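Home | Conditions | Vaccines | Laboratory | A to Z

Whooping cough

Reading time: 2 minutes

Whooping cough, also called pertussis, is an infection of the airways caused by the bacterium Bordetella pertussis. It spreads in droplets from coughs and sneezes. The first signs resemble a common cold and last one to two weeks. Bouts of coughing follow, often worse at night, and may end in vomiting or in the drawn-in breath that gives the illness its name. Young babies may not cough at all and may instead have pauses in breathing.

Diagnosis

In the early weeks a swab is taken from the back of the nose and tested by culture or PCR. Culture needs live bacteria and becomes less reliable as the illness goes on. A blood test for antibodies is used later, though a recent vaccine dose can make the result hard to read.
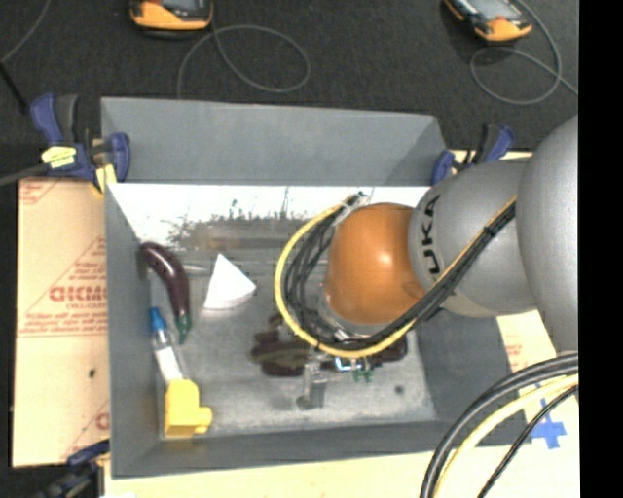 Treatment is with an antibiotic, usually one of the macrolide group. Given early, it may shorten the illness. Given after the third week of coughing it has little effect on symptoms. Babies under six months are often admitted to hospital so that their breathing can be watched.

Prevention

Vaccination is given in infancy as part of a combined injection, with a booster before or at school age in many countries. Protection fades over several years. Vaccination in pregnancy passes antibodies to the child before birth and covers the weeks before the first infant dose.

Skurindale outbreak

The Skurindale outbreak began in May and reached 50 confirmed cases, of which 24 were in children under ten. The district clinic at Velletti gave 900 booster doses in response. No deaths were recorded.

See also: Diphtheria; Tetanus; Croup

Comments (3)

kairys_m: Is the swab the same one they use for flu? The article doesn't say.

Fellside: Had this at 40. The cough went on for three months and I cracked a rib.

tessellate: The booster age differs between countries, a table would help.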